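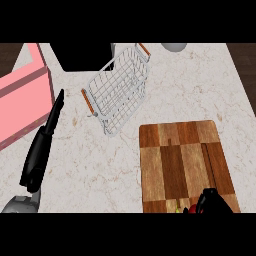

Setting up the two-arm kitchen cell in simulation

Do this before you record anything in Idine. It takes one person with the Perron scene file already loaded.

1. Home both arms with the counter clear, then load the props. If an arm starts inside a prop, the solver will throw it across the room.

2. Set the physics step to 2 ms and the gripper force limit to 250. Higher values push the fingertips through the basket wires.

3. Open and close each gripper twice. Both fingers should stop at the same angle — if one lags, reload the joint limits.

4. Jog the left arm to the near handle of the basket and stop short of it. Check that the wrist stays clear of the pink box.

5. Bring the right arm in over the cutting board from the near side. Keep the fingers above the wood until the contact sensor reads zero.

6. Save the pose under a new name. Don't overwrite the one Chantal Bélanger made in June.

If the viewer hangs on step 4, restart it on port 2090.

Ghislain Chisholm, 30 January 2020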